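**Paston opens drop-off for winter clothing**

Paston will accept used winter clothing at its Havik depot from Thursday, the company said. The service covers padded jackets, denim and fleece items, including pieces with sherpa-type trim. Each household may bring up to 15 garments per visit.

Items must be clean, fully dry and folded. Zippers should be closed and pockets emptied. Padded jackets should be folded loosely, sleeves inward, and must not be vacuum-packed – the filling can stay flat after long compression, and a flat jacket is graded one class lower. Denim goes in a separate bag from fleece, which sheds lint onto darker fabrics. 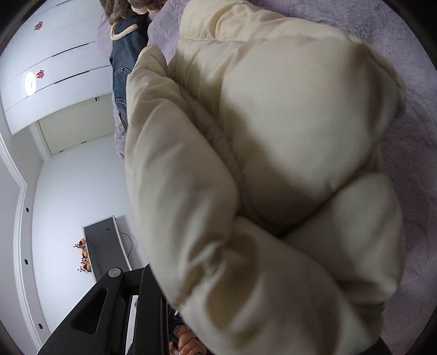

Sorting takes place in two stages. Garments are first checked for open seams, missing fasteners and stains, then graded by fabric and weight. Light-colored outerwear gets a second check at the cuffs and collar. Rosário Morais, who runs the depot, said the sorting line can process 800 garments a day.

"Most rejects come down to a broken zipper," Morais said. "We can replace a pull tab. We can't replace the whole track at this volume."

Garments that pass will be sold through the De Haan outlet. Those that fail go to Brutevell for fiber recovery, with buttons and metal parts removed beforehand. Edgardo Talavera, who handles transport between the sites, said pickups would run five days a week.

The depot closes at 5 p.m. Bags left outside after that time will not be accepted. Footwear, bedding and leather are excluded.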